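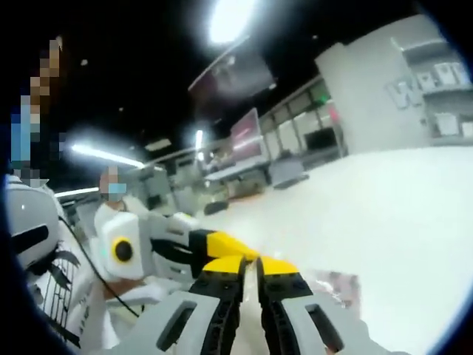 黒い指と黄色の先端、手前の本体は薄い灰色

ホーム　研究室紹介　学生プロジェクト　過去の報告　お問い合わせ

印刷する　メールで送る

学生プロジェクト報告
暮らしのなかの色の呼び名 毛糸と帯とカレーの色を集めて

一　はじめに

私は小さいころから、祖母が「かきいろ」と言うときの色がどうしても思い浮かべられませんでした。柿といっても、まだ青みの残る秋口の柿もあれば、軒先で粉をふいた干し柿もあります。祖母に聞くと「柿は柿でしょう」と笑うばかりで、そのうち編みかけの膝掛けを持ってきて、このあたり、と指でさしてくれました。さした先は、私の感覚では茶色でした。

大学に入って日本語学の授業で色名の話を聞いたとき、まっさきに思い出したのがこの膝掛けのことです。教科書には、基本色名と慣用色名の区別や、青と緑の境目の話がきちんと書いてあります。読んでいてとても面白かったのですが、祖母の柿色の行き場がどこにもないような気がして、少しさびしくもありました。今回のプロジェクトでは、店先や家のなかで人が物をさして口にする色の呼び名を、できるだけそのままの形で集めてみることにしました。

学術的な新しさがどれほどあるかと問われると心もとないのですが、集めているあいだじゅう楽しかったことだけは自信をもって書けます。長くなりますが、どうぞお茶でも飲みながらお付き合いください。

二　集め方

採集の場所は、大学の近くの商店街と、私の実家のある町の二か所です。店は毛糸店、呉服店、文具店、青果店、食堂など、あわせて15軒にお願いしました。はじめは録音をさせてもらうつもりでしたが、機械を出すと皆さん急に教科書のような話し方になってしまいます。呉服店で「こちらは、ええ、緑色、でございます」と言われたときには、ふだんの言葉を聞きに来たのにと、こちらまで緊張してしまいました。二度目の訪問からは小さな帳面だけを持って行き、お店を出てから近くのベンチで書きつけました。

帳面には、聞いた言葉、さしていた物、その物の色を私が自分でどう呼ぶか、の三つを書きます。物の色は、文具店で買ったProddaleという100枚組の色紙見本と見比べて、いちばん近い番号も添えました。色紙は光の加減でずいぶん違って見えるので、昼のうちに外で合わせるよう心がけたものの、青果店の裸電球の下のみかんだけは、どうしても店の中の色で記録したくて例外にしています。

集まった記録は、ゼミで共同で使っているWikaという用例帳に入力しました。締め切りの時点で2966件です。同じ人が同じ物を同じ言葉で呼んだ場合も、日が違えば別の一件にしてあります。入力の作業は地味で、一月の寒い部屋で手をこすりながら打っていると、「ねずみ」なのか「ねずみいろ」なのか、自分の字が読めなくなることもありました。この「いろ」がつくかつかないかが、あとで大事になってきます。

三　「いろ」がつくとき、つかないとき

毛糸店のBadovlowは、棚が天井まで毛糸で埋まっている、入っただけで暖かくなるようなお店です。こちらでは、お客さんもお店の方も、ほとんど「いろ」をつけずに話していました。「からしを二玉」「あずきはもう入らないの」「その隣の、ねずみ」といった具合です。棚の前にいると、八百屋さんと乾物屋さんの会話に聞こえてきます。

ところが同じお客さんが、家に帰って家族に説明する場面を再現してくださると、「からし色のセーターにしようと思って」と、ちゃんと「いろ」が戻ってくるのです。目の前に毛糸があって、色で呼び分けるのが当たり前の場所では「いろ」が落ち、毛糸のない場所では現れる。考えてみれば自然なことで、台所で「からしを二玉」と言えば、からしが玉になっているのかと驚かれてしまいます。

呉服店では事情が違いました。「利休鼠」「鶸」「納戸」のような古い呼び名が出てくるだろうと期待していたのですが、よく聞かれたのは「落ちついたの」「もう少し若いの」という言い方でした。色名のかわりに、人の年齢や性格のような言葉で色を呼ぶのです。「この帯は少し騒がしい」という言葉もあり、私はこれがたいへん気に入っています。ただ、用例帳の色名の欄に入れてよいものかどうか、ゼミで長い議論になりました。結局、欄を一つ増やして「たとえの呼び方」としました。

四　水色という場所
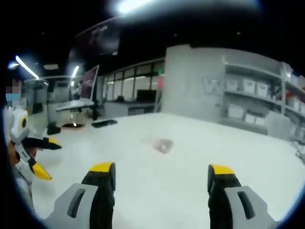 水色は、今回の記録のなかで、世代による違いがいちばん小さかった呼び名です。祖母の世代から小学生まで、薄い青をさして水色と呼ぶ人が多く、「ライトブルー」「ペールブルー」といった外来語は毛糸の帯紙や文具の箱の文字では見かけても、口から出ることはめったにありませんでした。黄色のほうは濃くても薄くても黄色で済ませる人が多いのに、青は薄くなると別の名前をもらえるのですから、少しえこひいきのような気もします。写真の左端に立っている人のマスクは、私の帳面の書き方なら迷わず水色で、指の先端のほうは「黄色」、もう少し丁寧に書いて「明るい黄色」になります。「明るい」をつけたくなるのは、ほかにちょうどよい一語が私の口になじんでいないからで、「たんぽぽ」でも「レモン」でも、言ってみるとどこか気取って聞こえてしまうのです。文具店で同じことを話したら、お店の方は「うちの子は、ひよこって言いますよ」と教えてくださいました。

ちなみに、水そのものが水色でないことを気にする大人は見当たりませんでしたが、小学生には何度か「水は透明なのに」と言われました。そのあと決まって、プールの話になります。プールの底が水色だから水が水色に見えるのだ、いや空のせいだ、と、私をそっちのけで言い合いが始まり、帳面が追いつきません。この言い合いはとても大切な資料だと思い、別紙にまとめました。

五　食堂で聞いた色

食べ物の色についても少し書いておきます。タイ料理の食堂Kaewsaiでは、カレーが「赤」「緑」「黄色」で注文されていました。メニューの上では色名がそのまま料理の名前になっています。面白いのは、この赤が、器に入った色としては色紙見本の橙のあたりに落ちつくことです。お客さんに「これは何色ですか」とうかがうと、ひと呼吸おいて「赤……まあ、オレンジですね」と言い直す方が多く、言い直したあとで「でも赤です」と戻ってくる方もいました。

私は、この「でも赤です」がすっかり好きになりました。料理の名前としての赤と、目に入る色としての橙が、同じ人のなかで仲よく並んでいます。同じようなことは日本の食べ物にもあって、赤だしも赤ワインも、絵の具の赤とはだいぶ違います。実家の母は、赤だしの色を聞かれて「みそ色」と答えました。確かにそのとおりで、返す言葉がありませんでした。

なお、食堂での聞き取りは混む時間を避けて午後三時ごろにうかがうことにしていたのですが、そうするとたいてい味見をすすめられます。帳面の何枚かに緑のしみがついているのはそのためです。しみの色も一応見本と合わせてみたところ、乾くにつれて番号が変わっていくので、記録はあきらめました。

六　うまくいかなかったこと

反省点もいくつかあります。まず、私が物をさして「これは何色ですか」と聞いてしまった記録と、自然な会話を横で聞いた記録とが、初めのうち区別されていませんでした。聞かれて答えた色名は、どうしてもよそゆきになります。途中で気づいて印をつけるようにしましたが、最初の1000件については帳面を読み返して思い出すしかなく、思い出せないものは「不明」としました。

次に、色紙見本に頼りすぎたことです。毛糸は毛羽があって影ができ、帯は角度によって光ります。同じ番号をつけた毛糸と帯を並べてみると、とても同じ色とは思えません。呼び名の違いを人の違いだと考えていたものの一部は、布の手ざわりの違いだったのかもしれません。色の呼び名には、つるつる、ふわふわといった感触もこっそり入りこんでいるようで、次に調べるとしたらここをやりたいと考えています。

それから、方言についてはほとんど手をつけられませんでした。実家の町では、色が褪せたことを「ぼけた」と言い、濃すぎることを「きつい」と言います。商店街でも同じ言葉を聞いた気がするのですが、こちらの耳が慣れすぎていて書きもらした可能性があります。聞き慣れた言葉ほど書きとめるのが難しいものです。

七　柿色のその後

報告をまとめる前に、もう一度祖母の膝掛けを見せてもらいました。あれから何年もたって、ずいぶん洗われて、毛糸はやわらかく平たくなっています。色紙を順番に当てていくと、やはり茶色の仲間のところで止まりました。それを伝えると、祖母は「編んだときは柿だったのよ」と言います。新しいころの色を覚えていて、その名前で今も呼んでいたのです。

用例帳には「かきいろ」として登録し、備考に「編んだときの色」と書きました。膝掛けの裏側の、折り返して日の当たらなかったところには少しだけ明るい毛糸が残っていて、そこは私にも柿色に見えました。

お忙しいなかお話を聞かせてくださったお店の皆さま、帳面をのぞきこんで漢字を直してくださったお客さま、ありがとうございました。別紙の一覧表は研究室の棚の下の段にあります。

印刷する　メールで送る

コメント

毛糸好き
「からしを二玉」、私も言っています！　夫には通じません。うちでは「こげちゃ」も「いろ」なしです。

卒業生
赤だしのところで笑いました。「たとえの呼び方」の欄、ぜひ一覧で読みたいです。別紙は学外からでも見られますか。

二児の親
うちの子は薄い緑を「めろん」と言います。濃い緑は「きゅうり」です。よかったら用例に足してください。

通りすがり
祖母も色の褪せた座布団をずっと「えんじ」と呼んでいました。久しぶりに思い出しました。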